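Block-based programming in after-school programs: what the saved projects show
Speaker notes, Friday session, 25 minutes plus questions

Opening. Skip the history of visual languages; the room knows it. State the question directly: when a child stays with a block-based tool for more than one term, what changes in the code? Most reports count projects and attendance. Neither measure tells us much about structure.

Data. 2674 saved projects from the Dillent clubs, all written in Grerkow. Each save keeps the full block tree and a pointer to the parent project if it was remixed. No chat, no screen recordings, no account names. Say clearly that age is self-reported and was not used in any of the results.

Method. Each project was reduced to a list of block types with nesting depth. Four measures: distinct block types, maximum depth, use of variables, use of custom blocks. Two raters coded a sample by hand for purpose (game, story, drawing, other). Disagreements were settled by discussion before the second pass. Do not read out the coding sheet. It is in the handout.

Result one. Distinct block types rise quickly in the first weeks and then level off. Depth keeps rising slowly. Point at the gap between the two curves. Children stop adding new blocks well before they stop building larger structures from the ones they have. 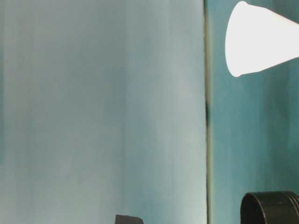
Fernandes asked at the spring run-through whether the leveling might come from the palette layout, given that the less common blocks sit two menus down and a child who never opens those menus would look the same in the counts as one who had no use for them. Answer: possible, and the current data cannot separate the two. The Bustov version of the editor has a flat palette, so a comparison can be made once those clubs have a full term of saves. Do not promise a date.

Result two. Variables. Score counters come first in nearly every account that uses variables at all. Variables that hold a state, such as which level is active, come much later, and mostly in remixed projects. Show the remix example here and step through the parent and child versions. Pause after the second step. The change is one block and is easy to miss from the back of the room.

Result three. Custom blocks are rare. Where they appear, they are usually used once, to shorten a long script on screen. Call this "folding" and keep it separate from reuse. The distinction matters for anyone who scores projects automatically, as most scoring tools give full credit for either.
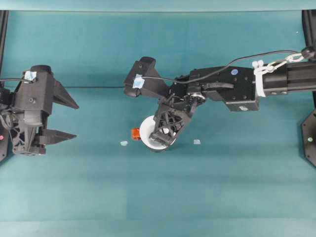 Dual gripper setup with white bowl, teal work surface.

Limits. One family of clubs, one editor. Saves are not drafts, so work that was thrown away is missing. Remix links break if the parent was deleted, which affects some 2 percent of the set.

For practice. Mentors should ask what a script does before suggesting a new block. Automatic feedback should report depth and reuse separately. The export tool and the block list are in the handout folder.

Questions. If asked about moving to text languages: not studied. If asked about hardware kits: the same block tree format applies, but no hardware projects were included in the counts. If time is short, drop result three and go straight to limits.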